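Review: Vavum Two-Hand Gripper Set for Household Data Collection 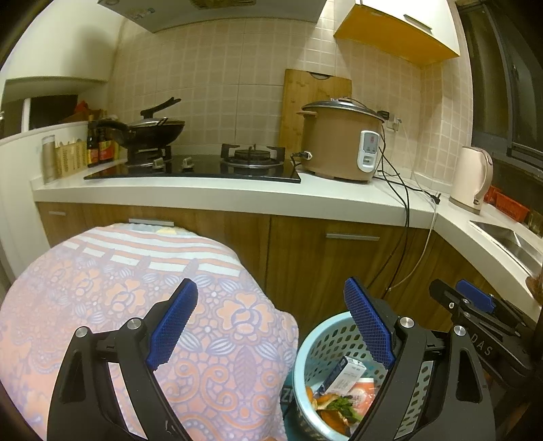
The Vavum grippers in use over a kitchen waste basket, with the fingers open.

The Vavum is a pair of hand-held grippers, each carrying its own camera, intended for recording manipulation tasks in ordinary homes. It is sold to laboratories and firms that need large numbers of human examples for training a control policy. This review was prepared for members considering a purchase in the current budget year. It replaces the short notice circulated in December, which covered the single-hand version only.

Test conditions

The set was used for 30 working days in private kitchens, under the supervision of Solange Rolland. Four operators took part, two of whom had no earlier experience of this kind of work. The task list covered waste sorting, wiping of worktops, moving cookware and putting away dry goods. In that period the operators recorded 3,855 attempts. After checking, 2,889 were accepted for training.

Waste sorting made up the largest share of the programme and proved the most demanding. Kitchen scraps vary a great deal in shape and stiffness. Orange peel, leafy vegetable trimmings, crumpled wrappers and small cardboard boxes each call for a different approach, and a policy trained on tidy objects alone will perform badly with them. Operators were instructed to leave the contents of the basket as they found them and not to arrange items for an easier grasp.

Fingers and pads

The curved fingers open wide, and operators reported few difficulties in reaching into a basket from above. The blue pads have a fine diamond grid pattern which holds thin card and soft packaging well. Peel is held less securely, particularly when approached with the inner side upwards. Food residue collects in the grid and must be removed with a soft brush at the end of each session. A smooth spare pad is offered by the maker but was not tested.

The silver bolts on the fingers should be checked weekly. On one unit a bolt worked loose during the second week, and the resulting play in the finger was visible in the recordings before the operator noticed it by hand. Vavum supplied a replacement within three days.

Handling and fatigue

Each gripper is comfortable for sessions of up to forty minutes. Beyond that, operators complained of stiffness at the base of the thumb, and the share of rejected attempts rose. Savita Khurana, who drew up the rota, limited sessions to half an hour with a break of equal length. We would advise other groups to do the same from the outset.

Working with both hands in a narrow kitchen takes practice. The grippers are wider than a human hand, and the two knocked together often in the first days. Loose cables and cords near the worktop also deserve attention before recording begins.

Recording and software

Recordings are passed to the Drustavum desktop program for trimming and labelling. The two camera streams were properly aligned in time in almost every case. Position tracking was good where there was plenty of detail in view and weaker close to plain, shiny surfaces. Of the rejected attempts, the greater part failed on tracking grounds.

The labelling screen is clear, although it permits only one label for each attempt. An attempt in which an item is dropped and picked up again must therefore be entered either as a success or as a failure. Khurram Gilani raised this with the supplier and was told that a change is planned. No date was given.

A first policy was trained on 1,903 of the accepted attempts, all from waste sorting. It dealt reliably with boxes and wrappers, and poorly with peel. More examples of soft items are now being gathered.

Assessment

Suitable for purchase, subject to the purchase of spare pads and a written agreement on the supply of parts. Groups concerned mainly with wet or slippery food should ask for a trial period first. The Naqvi set, reviewed separately, is lighter but has a narrower opening.

Questions on the test method may be addressed to Shabnam Ghauri at the Grondotwood office.

Reviewed 2nd April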